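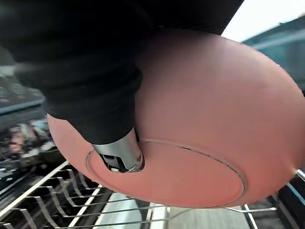

Pink bowl, turned over, its foot ring facing forward.

Flutmont Rider Training: progress report to the Leltumel Road Safety Fund
Second period, submitted by Candela Cabello, program lead

Summary
The low-cost refresher course for returning motorcycle riders is running on schedule. In this period 68 riders completed both days of the course, which brings the total since the start of the grant to 304. Spending is within budget on every line except tires. We are not asking for a change to the grant amount.

Courses delivered
Day one is still held on the paved lot at Drallholm and covers slow-speed control, emergency braking and swerving. Day two is a road ride on the Soliman loop, with one instructor to two riders. We moved the start of the road ride to 8:30 a.m. to stay ahead of the gravel trucks, which had been holding groups up on the climb and leaving loose stone in the two tightest bends.

Most riders who come to us have been off a bike for several years. Braking is the weak point. Many of them squeeze the front lever late and hard, then let go when the fork dives. We have added a second braking session after lunch on day one, and the instructors report that riders are coming to the road day better prepared. We do not yet have measured stopping distances to back this up. The timing gates arrived in August and will be used from the next course on.

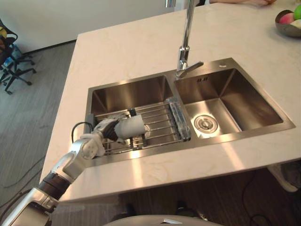 Equipment and bikes
The four loan bikes have all been serviced. One needed a new clutch cable and another had a bent handlebar replaced after a low-speed drop in the cone weave. The rider was not hurt. Rear tires are wearing faster than we planned for, mainly from repeated hard stops on the coarse surface at Drallholm. We have covered the extra cost from the fuel line, where we are under.

Helmet radios were bought with the grant and are now used on every road ride. Battery life is fine. Wind noise above 50 mph makes the instructor hard to hear on two of the older helmets, so corner advice is given before the faster section – riders then pull over at the end of it for comments.

Problems and delays
The wet-weather session has been put off. The lot drains toward the far corner and leaves standing water there, and we were not willing to run braking practice across it. The owner has agreed to clear the drain. If this is not done before the next period we will look for another site.

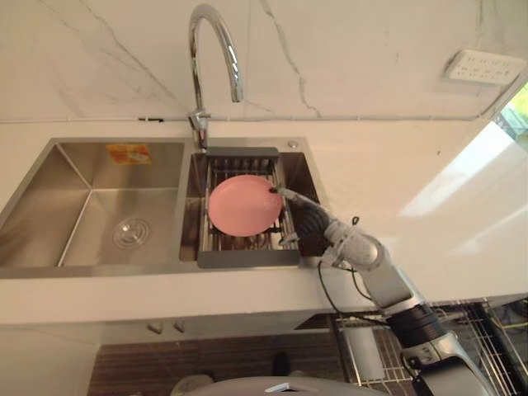 Plans for the next period
Run the wet-weather session at Drallholm or at another paved site.
Collect stopping distances from each rider at the start and end of day one.
Train one more instructor for the road ride. The candidate has finished the classroom part and still has to lead three supervised rides.
Send the short follow-up survey to riders six months after their course. Replies will be included in the next report along with the final tire costs.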